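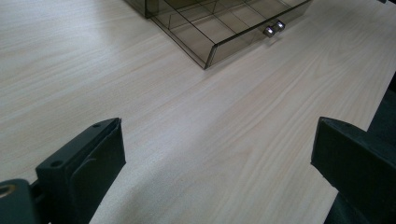 Conisus photo gallery: the drawer task

31 July 2025
Posted by the Conisus project, Hayes lab

Gripper wide open, smoky tinted acrylic drawer ahead, two small silver knobs on the front. Dividers inside, you can see them from above. Wood grain showing faintly through the tint.

Quick page, more words than we meant. People keep asking what the drawer work looks like from the tool's side and what we got out of it, so both are here. Paper draft is in progress and will have the proper tables.

What the task is

Open a small drawer by its knobs. Stop before it comes out of the housing. Let go. Back off without dragging it along. One demo is one pull, start to finish, done by a person holding the gripper. No arm in the collection at all. The arm only comes in at test time, with the same fingers bolted on and the same view.

Total in the released set: 3606 demos. 11 drawer units, all tabletop size. Clear ones, tinted ones, painted ones, one fabric one that everybody hated. The training set mixes all of them and we do not tell the policy which unit it is looking at.

Why tinted acrylic

Hardest of the lot. You get the table through the drawer, dividers through the front wall, and reflections on top of that. Early versions of the policy went for divider edges as if they were the front. Closed on air, pulled, looked very pleased with itself. Opaque drawers never gave us that problem.

Knobs are the other half. Polished metal goes white under the lamps, and the white patch slides across the face as the tool moves in. We thought about matte tape on them. Did a small batch with tape, it worked better, and then we threw the batch out because no one tapes the knobs on their drawers at home.

The method, short version

We call it Ganoveo. Two ideas, neither of them huge.

First one. Every demo gets split at the moment the fingers touch something. Before contact the policy predicts where the fingers should end up, in the tool's own view. After contact it stops caring about the picture so much and predicts a pull direction and a speed. The split is found from the finger width signal, no hand labeling. When the width stops shrinking while the hand is still squeezing, thats contact.

Second one. The pull direction is corrected while pulling. If the tool starts to twist, the drawer is binding, and the target gets nudged back toward straight. People do this without thinking. We only noticed it when we plotted the demos and saw a wobble in nearly every one of them, and spent most of a week trying to filter it out as noise. Wobble was the good part. Left it in.

Training is plain imitation apart from that. No reward, no simulator. A simulator version was tried in May and dropped, mostly over friction. Ours slid like butter and real drawers stick, let go, stick again.

The fingers

Gavier pattern, dark green plastic, blocky, squared tips. Printed in house. We tried softer tips and they were nice on knobs but peeled, so back to hard ones with a thin pad we swap out when it gets shiny. Pad wear matters more than we expected. A worn pad changes how hard people squeeze, and that moves the contact signal, and then the split lands late. Check the pad before every session, please, if you are reproducing this. It's in the readme too.

Width matters as well. Start each demo with the fingers fully open. Some of our first collectors started half closed to save time and the policy learned to arrive half closed, which is fine for one knob and bad for a pair set close together.

How people collect

Sit or stand, either is ok. Drawer unit goes anywhere on the table as long as the front can be reached. Turn it a bit between demos. Then turn it more than feels sensible. Our early data had fronts squared up to the person nearly every time, purely out of neatness, and the policy fell over when we rotated the unit.

Lamps get moved between blocks. Blinds up for some, down for others. Tables get switched too. Pale wood is the most common surface in the set, which we would fix if we did it again.

Bad grabs stay in if the person recovered. Bad grabs where the person gave up come out. Bumping the unit without opening it, out. Pulling the drawer clean off, out, and say sorry to whoever has to put the dividers back.

Which knob

Asked a lot. With two knobs side by side there is no right answer and our collectors did not agree. Left one, right one, both pinched together when they were close enough. We wrote no rule for it. The policy was allowed to predict more than one target and pick, and it mostly picks whichever is nearer and then sticks with it. Older version averaged the choices and closed neatly on the gap between them. Painful to watch but a very clear bug.

Results

Test protocol: 16 start poses for every unit, same poses for every method, a person resets the drawer in between. Success means open far enough to reach inside, and released, and the housing has not been shoved across the table.

Ganoveo beat the plain imitation baseline on every unit. Biggest gap on the tinted acrylic, smallest on the painted wood, where the baseline was already good. Taking out the contact split hurt the most. Taking out the twist correction barely showed on the light drawers and was ugly on the sticky ones. So if you only have time to build one piece, build the split.

Whole thing was trained 2 times from scratch with different seeds and the ordering of the methods held. We would like more seeds. Compute was what it was.

What still goes wrong

Approaches from very low. The front wall fills the view and the knobs end up at the edge of it or out of sight, and the policy guesses.

Light housings. Empty plastic units slide toward the arm before the drawer gives. A person would put their other hand on top. We have one gripper. Rubber feet help, but that is the tape problem again so we report it without them.

Strong glare directly on a knob face. Better than it was, not fixed.

Closing drawers. Not in this set. Yes we know. Next round.

If you want the data

Release has the tool view, finger width, tool pose and the contact split for each demo, plus the start poses used for testing. Finger files are in the same folder, print the inner faces upright or the raised borders come out rough. Code for the split is seperate and tiny, runs on its own, no need to take the rest.

Found a wrong split? Send the demo number and what you think it should be. Late splits are the usual kind, mostly on the fabric unit.

More gallery pages when there is time. Shelf bins probably next, then lids.

Contact: Conisus project office, Hayes lab
© Conisus project. Photos may be reused with credit.
Back to top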